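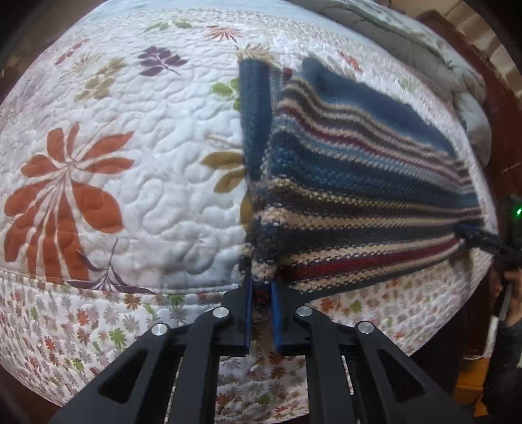 Striped knit on a quilted bedspread, held by two grippers. The folded edge is between the blue finger pads.

Kestimora Hand-Held Gripper Pair
For recording household tasks by hand

If you want a learning system to handle cloth, you need a lot of examples of cloth being handled, and you need them from real rooms with real bedding in them. The Kestimora pair is what we built to go and get those examples. You hold one gripper in each hand, you do the job the way you'd normally do it, and the tools record what the fingers did and what they were looking at the whole time. No robot arm has to come along. You can carry the whole set up three flights of stairs in a backpack, and we do!

We love this thing for folding. Knits are especially good fun, because a thick sweater or a throw never lands the same way twice, and a chunky stripe gives the system plenty to look at when the fabric bunches up. Put it on a busy printed bedspread and you've got a lovely hard example - pattern on pattern, soft on soft, and an edge to find somewhere in the middle of it.

How the grippers work
Each one is a parallel-jaw gripper on a pistol-style handle. Squeeze the trigger and the finger pads close, let go and they open. The pads stay parallel through the whole travel, so a single layer of cotton and a doubled-over fold of wool both get an even pinch. The side plates and links have cut-outs to save weight, and after a long afternoon of towels your wrists will be glad of every one of them.

The wide-angle camera sits behind the fingers and sees far more than the fingertips. That matters a lot with two hands. In most bed and table work each camera catches the other gripper too, and our Golob software uses that overlap to work out where the two hands are in relation to each other. Lines near the border look curved in the raw video. Golob can flatten them on export, or leave them alone if your training code prefers the original.

What's in the set
Gripper units: 2
Blue finger pads: 2 fitted on each gripper, plus a spare set
Charging leads, one per handle
Carry case with cut foam
Golob recording and export software
Printed quick-start card

Changing the pads
Pads do wear, and wool fuzz sticks to them faster than you'd think. Wipe them with a slightly damp cloth between sessions. To swap a pad, open the jaw fully, slide the old one off the end and push the new one on until it clicks. Run the short jaw check in Golob afterward so that closed still reads as closed.

Getting good recordings
Start with both grippers in the air and the jaws open, then go in. Move at an easy pace, a bit slower than you would with bare fingers. If you drop a corner, pick it up and carry on, and keep the take! Recoveries are some of the most useful material you can collect. Before the next one, toss the garment so it lands some other way, and change the bedding or the room when you can.

Our own Paltbridge sample set has 236 takes of folding and straightening, all done with this pair in ordinary bedrooms. It comes free with the software and it's a nice way to test your pipeline before you've recorded anything yourself. The takes with heavy knitwear are in their own folder.

Battery and storage
A full charge lasts around 3 hours of steady recording. Files are saved on the handle and copied over by cable, and you can delete a bad take from the handle without going near a laptop.

Ordering
The pair is made and shipped by Grusurden. Single grippers are available as replacements for people who already own a set. Orders placed by Tuesday noon go out the same week. Spare pads and leads are on the accessories page.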